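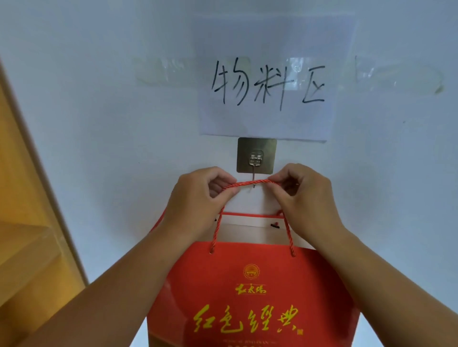
Handwritten sign reading 物料区 ("materials area"), taped to a pale blue-gray wall.

ILLASOV HEARTH & HOME OPENS WOOD STOVE SERVICE SHOP IN ASHBY

Homeowners can now bring in doors, baffles and glass for repair, and book a free look at their stove before burning season

ASHBY, January 27, 2024 - Illasov Hearth & Home, the family-run stove and fireplace company that many Ashby households already know from its showroom, is delighted to announce the opening of a dedicated wood stove service shop right next door. The new shop takes in the small repairs that keep a good stove going for years: worn door gaskets, cracked glass, loose hinges, warped baffles, tired firebrick and dampers that no longer close the way they should.

Until now, anyone in Ashby whose stove door had begun to leak air had two choices, and neither was much fun. They could wait for a home visit in the busiest weeks of the year, or drive 32 miles to Fisen with a heavy cast iron door sliding around in the trunk. The company heard about that drive so often (and made it so many times with customers' parts in its own van) that opening a shop at home began to feel overdue.

"People get attached to their stoves, and I think that's a lovely thing," said King-fai Chu, owner of Illasov Hearth & Home. "They've dried mittens in front of them and raised puppies beside them. When somebody tells me the stove just isn't what it used to be, quite often what it needs is a new length of rope gasket and an hour of patience. I would much rather sell you the gasket, and then hear next winter how it's holding up!"

The service shop will be run by Ataahua Whitcombe, who has been repairing stoves for 13 years and has a special fondness for the older ones. Along with the bench work, she will teach a free evening class each month on everyday stove care, covering how to check a door seal with a slip of paper, how to clean the glass without scratching it, how to handle ashes safely and what to look for in well-seasoned firewood. Coffee will be on, and questions of every kind are welcome, including the ones people feel a little shy about asking.

"A stove usually lets you know when something is wrong," said Whitcombe. "The glass goes black overnight, or the fire races even with the air control turned down, or you start going through more wood than your neighbor does. Come and tell me about it. Bring the door if you can lift it, and if you can't, bring a picture and the model number and we'll start from there."

Most gasket and glass jobs will be finished within two working days. Larger work, such as replacing a baffle or rebuilding a firebox lining, will be scheduled after an inspection, and customers will receive a written price before anything is taken apart. The shop will also carry replacement parts for the Kodetti line of stoves, including several of the older models that are still keeping kitchens and dens warm all over the county.

To celebrate the opening, the first 100 households to sign up will receive a free stove inspection at home, to be used any time before the end of August. Summer is a wonderful time to have it done, with the stove cold and the calendar quiet, and it leaves plenty of room to order parts before the first chilly evening comes along. The inspection covers the stove itself and the connector pipe. Chimney sweeping is booked separately through the showroom, as it always has been.

Sign-up for inspections and for the evening classes is open now at the Illasov showroom counter in Ashby. Classes are limited by the size of the room, so early sign-up is kindly suggested.

About Illasov Hearth & Home
Illasov Hearth & Home sells, installs and services wood stoves, fireplace inserts and hearth accessories for homes in and near Ashby.

Media contact: King-fai Chu, Illasov Hearth & Home, Ashby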